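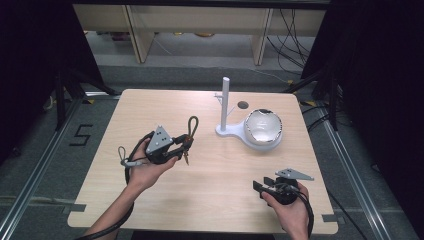
4. The Open Day

4.1 Setting and visitors

The open day was held in April 2025 at the Wilenus workshop in Skandstead. The workshop had been used for recording work over the previous months, and we made few changes to it for the day. Each recording station kept its floor number and its curtains. Visitors came in through the Adams Street entrance, signed the attendance sheet, and were taken around in groups of up to seven. In total 133 people signed the sheet. Children under twelve could watch but were not asked to take part, and their runs, where a parent let them try, were left out of the counts given below.

The observations in this section come from station 5, which has its number taped on the carpet beside the table. We chose it for the visitor trials because the task there is short and the table holds only one fixture: a white base with an upright post at one end and a round cradle for a bowl at the other. A visitor standing at the table can see the whole task without being told where to look. Stations with more parts on the table were used for talks only.

4.2 Procedure

Each group first heard a short talk by Karabo Rampersad on why people are asked to do simple table tasks with grippers in place of their own hands. The talk covered how recordings of this kind can be used to train the Conon arm, which stood in the next room and was shown separately. Rampersad then did the bowl task at normal speed, once without comment and once while naming each step.

After that, any adult in the group could take the two grippers and try. The starting position was the same for everyone: one gripper in each hand, both held over the table, jaws open. The visitor was asked to lift the bowl out of the cradle, hold it clear of the base, and set it back. We gave no advice on grip or on which hand to use. A run ended when the bowl was back in the cradle, when the visitor asked to stop, or when the staff member called time. Visitors could repeat the task as long as others in the group were not waiting.

Oranuch Wattanapong stood behind the rail and kept written notes. She recorded the hand used first, the number of attempts, and anything the visitor said aloud while working. She did not speak to visitors during a run. Questions were taken afterward, at the door, so that the table was free for the next person.

We had planned to give each visitor a short practice period with the grippers before the first counted run. This was dropped after the second group, when the line at the door had grown too long. The first two groups are therefore reported separately in Section 5.

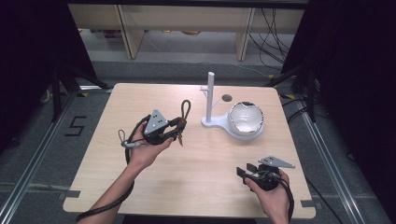
4.3 What visitors did

Over the day we logged 428 runs at station 5. Most visitors picked up the task quickly in the sense that they understood what was wanted, but first attempts were slow. The most common first move was to bring both grippers in at the same height, one on each side of the bowl, and to squeeze inward as one would with two hands. Visitors who did this usually changed to a one-gripper hold on the rim by their third run. A smaller group went for the rim at once. Several of these said they had done so because it was what Rampersad did, and we take this as a limit on how the results can be read – a demonstration teaches a method as well as a goal.

The cables came up often. Each gripper has a cable running back toward the person holding it, and visitors who turned the wrist far over tended to stop and look down at it. Wattanapong's notes record comments on the cable more often than comments on the weight. Regular operators at Wilenus rarely mention it, although they do arrange the cable before starting, and we had not thought to include this in the talk.

The post was also a source of caution. It stands near the bowl, and visitors coming from that side slowed down well before they reached it. Some moved around to approach from the open side even when this meant crossing one arm over the other. No damage to the fixture was logged.

Visitors asked many questions about the jaws. From a standing position the plate on top of the gripper draws the eye first, and it was hard for people to judge how wide the fingers were open. The view from the tool itself makes the gap much easier to see (Figure 3).

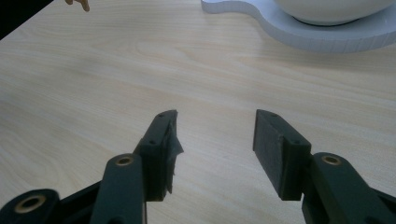

Figure 3. View from one of the hand-held grippers at station 5. The fingers are apart, with nothing held between them.

In later groups Rampersad opened and closed the jaws slowly at chest height before the first run. We did not measure the effect of this change, and runs before and after it are pooled in Table 2.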